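Noise and air quality in a shared student workshop

Project report, second-year module in Building Services

1. Background

The workshop on the ground floor of the Silthorpe building is used by four courses. During the spring term several students complained of headaches after long sessions, and others said it was hard to hear instructions when the extract fans were on. Our group was asked to find out how loud the room is in normal use, how stale the air gets, and what could be done without replacing the ventilation plant.

The room has a floor area of 100 square metres. It has two doors, one to the corridor and one to the yard, and a row of high windows that do not open. Air is supplied through ceiling grilles and taken out by two wall fans, which are switched by hand.

2. Method

We took readings in 26 sessions over one term. Sound level was measured with a Jideo hand meter at head height beside the main bench. Carbon dioxide was logged once a minute by a Nakajima sensor fixed to the wall opposite the fans. We wrote down whether the fans were on and whether the yard door was open.

The logger gave us 3936 usable readings. Readings from the first ten minutes of each session were left out, as people were still coming in. We also asked users to fill in a short form on comfort at the end of the session.

3. Use of the room

The workshop is not set up for one kind of work. In the mornings it is mostly joinery and metalwork, which is noisy but often finished by lunch. In the afternoons people tend to stay in one place for longer and work with smaller items, so they notice draughts and stuffiness more. Most of the comments about headaches came from afternoon users.
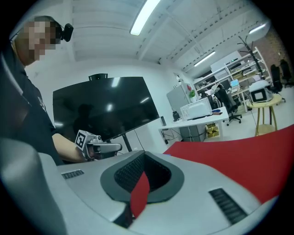

4. Results

4.1 Carbon dioxide

We used 1000 parts per million as our limit for acceptable air. With both fans running, the level stayed under this in every session. With the fans off and the yard door shut, it went over the limit before the end of most afternoon sessions. Opening the yard door brought it down quickly, but users did not like doing this in cold weather.

4.2 Sound

The fans were the main source of steady noise. The older of the two, nearest the corridor, was clearly the louder, and it had a rattle that came and went. We found a loose bracket behind the cover and reported it. Machine noise was higher than fan noise but lasted for short periods.

4.3 Comfort forms

The forms showed that people switch the fans off because of the noise, and then forget to put them back on. This matched our own notes.

5. Discussion

The two complaints are linked. The fans move enough air, but they are unpleasant to work beside, so they are not used when they are most needed.

Our sensor was in one position only, and the far corner by the store may be worse than our figures suggest. We did not measure dust, which would need different equipment.

6. Recommendations

Fix the bracket on the corridor fan and fit rubber mounts to both fans.

Replace the hand switches with a Rusberg controller linked to a carbon dioxide sensor, so that the fans run at low speed for most of the day.

Repeat the readings in November, when the yard door is normally kept shut.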